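Preguntas frecuentes: presupuestar un equipo de reposición automática

¿Por dónde empezamos si nunca hemos comprado un robot?
Por mirar, con calma, lo que hoy se hace a mano. En Jidau siempre pedimos recorrer la tienda antes de hablar de precios – ¡y suele ser un paseo muy agradable! Colocar esponjas en fila al borde de un estante, con cestas apiladas encima y manteles atados al lado, ya nos dice mucho sobre el alcance y la pinza que conviene presupuestar. 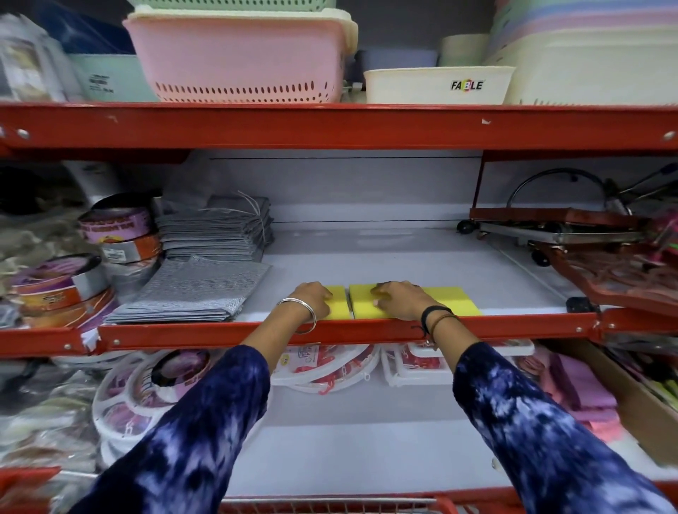 Desde la tienda de Nonuvthorpe preguntan si no saldría más barato alquilar durante la campaña de enero y decidir después. Pues muchas veces sí, y lo ofrecemos encantados: el alquiler mínimo es de 60 días y se descuenta de la compra.

¿Cuánto tarda la entrega?
El modelo Puvance llega en 101 días desde el pedido, y la instalación ocupa dos jornadas más.

¿El mantenimiento va aparte?
Sí, son 816 euros al año, con las piezas de desgaste incluidas.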